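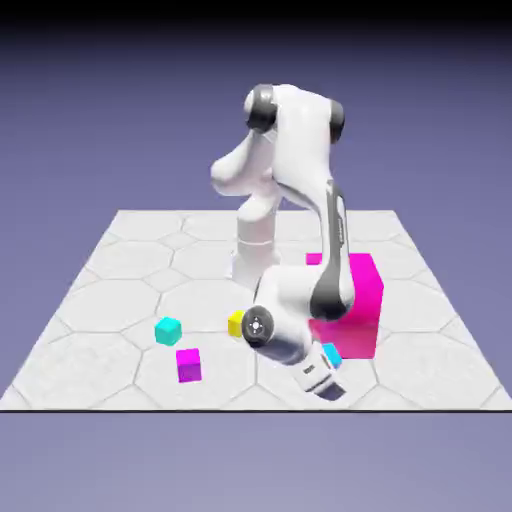 Page 22

Setting Up Your Jetis Watering Timer

24th January, by the Stalard garden desk

By now you should have the timer out of its box and the batteries in. I've set up more of these than I care to admit, and I still get the hose washer wrong on the first go, so take your time with this part.

1. Turn the outdoor faucet all the way off. Run your hand under the spout and wipe away any grit.

2. Push the flat rubber washer into the brass collar. It should sit level all the way around — if one side sticks up, pull it out and try again.

3. Screw the collar onto the faucet by hand. I never use a wrench here.

CAUTION: The threads inside the collar are plastic and they strip easily. If it feels stiff after half a turn, back it off and start over.

4. Open the faucet slowly and watch the joint for a minute. A drip or two at first is fine. A steady trickle means the washer has moved.

5. Hold down SET until the clock blinks, then use the arrows to pick the hour. Press SET again for minutes.

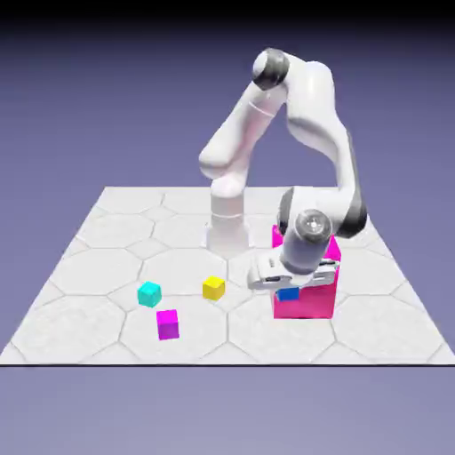 6. Pick a program. I like number 9 (short soak, early morning) for tomatoes and beans, and I leave it alone until August, when everything in my yard starts to sulk and I add an evening run.

7. Press MANUAL to send water through the line, then walk the whole hose and look for kinks. My own kink is always behind the shed!

Note: If the screen shows 242, the valve hasn't closed fully. Turn off the faucet, take out the batteries, wait a minute and put them back. If it comes up again, the little mesh filter probably needs a rinse.

Note: Bring the timer indoors before the first hard frost. Drain it upside down overnight and store it without batteries.

Related pages
Splitting one faucet between two Jetis timers
Çınar soaker hose: laying it out in raised beds
Winter storage for the Prumorton rain barrel

Stalard Garden Supply | Help line ext. 3722 | © Stalard | Back to top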